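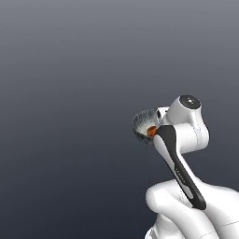 Lorkau Forum > Manipulation > Data collection

Thread: Sim demos for thin tools, how many before you train?

tumton_bench
15 September 2024
I'm collecting demonstrations in simulation for a tool-handling policy. The tool in this batch is a makeup brush with a black and white handle and a copper-colored band under the bristles. I have 102 demos saved, all teleoperated, all against the plain gray gradient. The task is to hold the brush by the handle, bring it to a target pose and keep it there for 4 seconds.

Two questions. Is 102 enough for a first training run, or should I keep going? And does the blank background hurt me later? I left out the table and the walls to keep rendering fast.

prorkik
Train now. You will learn more from one bad policy than from another week of driving the arm. I did my first run on 20 demos and it showed me right away that my gripper signal was lagging the video.

saltmarsh44
I'd hold off. 102 demos of one brush on one background is one situation repeated. For the spatula set on the Rivadeneyra project we had 878 and it still failed when the handle came in at a steeper angle. The count looked fine on paper. The spread of starting poses was bad.

prorkik
So he trains, it fails on steep angles, and he knows what to collect next. What is the harm?

saltmarsh44
The harm is that people train, see it work on the poses they collected, and stop. I have reviewed enough of these sets.

gearlash
On the background: change it at render time. If you saved joint states, the brush pose and the camera pose, you can replay every demo with a table, different lights, whatever you want. You don't need to drive them again. If you only saved the video then yes, you have a problem.

tumton_bench
I saved joint states and camera pose. Brush pose I have to check. I think the exporter writes it, but only when the object is not attached to the hand.

gearlash
Check that before you record anything else. The old Tumton exporter dropped it as soon as the grasp closed. You can rebuild the pose from the hand if the grasp is rigid, but if the handle slips in the fingers you won't see it.

wick_and_wire
Different concern. Look at where the brush head sits against the arm. Pale bristles in front of a white arm, from that camera. A vision policy is going to have trouble telling where the bristles end. I'd add a second camera or give the arm a darker material in part of the renders.

prorkik
Agree on the second camera. Disagree on recoloring the arm — the real one is white, presumably, and that is what it has to cope with.

wick_and_wire
Part of the renders, I said. Keep white in the mix.

tumton_bench
The real one is white, yes. I'll add a camera from the left and keep the current one.

Checked the exporter. Brush pose is missing after grasp in all the files. The grasp is a fixed joint in my sim, so I can rebuild it from the hand.

saltmarsh44
Fixed joint means your demos have no slip in them at all. Fine for holding a pose in the air. If you ever press the bristles on something, collect those again with real contact.

tumton_bench
Contact is planned for December. For now I'll replay the 102 with new backgrounds and both cameras, train once, and record 20 more at steep angles whatever the result is.

saltmarsh44
That works for me. Keep the steep ones in a separate folder so you can test on them before you mix them in.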